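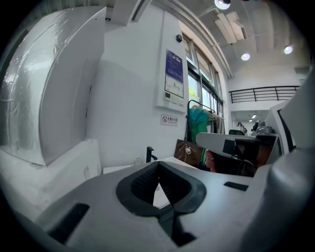 Workplace Facilities, Unit 6: Wall Fixtures, Coat Storage and the Wash Point
Course handout, revised 2 July 2025

6.1 Scope
This unit covers the small shared fittings of an office: notices and controls on the wall, the place where coats and bags are kept, and the basin with its surrounding surface. Desks and cabling were dealt with in Unit 5. Lifts and main doors are outside the course.

6.2 Notices and controls
A wall panel groups printed information with the controls for the room. The usual order is notice at the top, diagram beneath it, control unit and switches at the bottom, where they can be reached by a seated user. Prohibition signs are fixed separately. A sign inside the panel tends to be read as part of the notice and is then missed.

For the exercises, take the height from finished floor to the centre line of the switches as 1038 mm. The Justow survey form has a box for this figure; the older Matix form does not, and the value goes under Remarks.

Signs in two languages should carry the same instruction in both. The second language may be set smaller, but it must remain legible from the door.

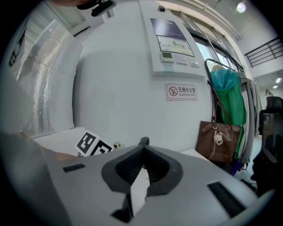
Fig. 6.2 No-smoking sign beneath the wall panel, with a clothes rack along the same wall.

6.3 Coat storage
Free-standing racks are recorded as furniture, fixed hooks as fittings. Record the following for each rack:

Position relative to switches and signs
Clear floor in front
Longest garment that hangs free of the floor
Whether bags are hung from the rail or stored elsewhere

A bag on long straps hangs well below the rail and can hide whatever is behind it. It also loads the rail at one point - check the feet of a light rack for movement before noting it as stable. Items kept on the floor under garments are listed separately.

6.4 The wash point
A wash point consists of the basin, the tap, the drain and the surface on which bottles are kept. With a single-lever tap, note the side on which the lever is worked and the direction of the spout. A spout that points away from the drain leaves more of the basin to be rinsed by hand.
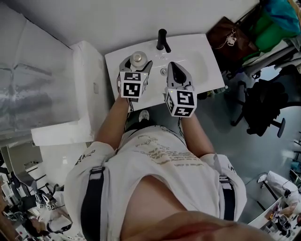

Small bottles on the rim should be lifted when the surface is wiped, then put back clear of the lever. Wipe from the wall towards the front edge, basin last. Allow 40 mm between any bottle and the tap base. The Fandeo cleaning schedule treats rim and basin as one item; in this course they are two, and marks are given for each.

Chairs are moved back from the wash point before the floor is mopped. Sheeting over nearby furniture or equipment is left in place unless the work order says otherwise.

6.5 Exercise
Draw the plan of one wall of a room you use, at 1:20, showing panel, signs, rack and basin where present. Add a written schedule in the Pelletier layout issued in February. Dimensions in millimetres throughout. Sketches without a schedule will be returned unmarked.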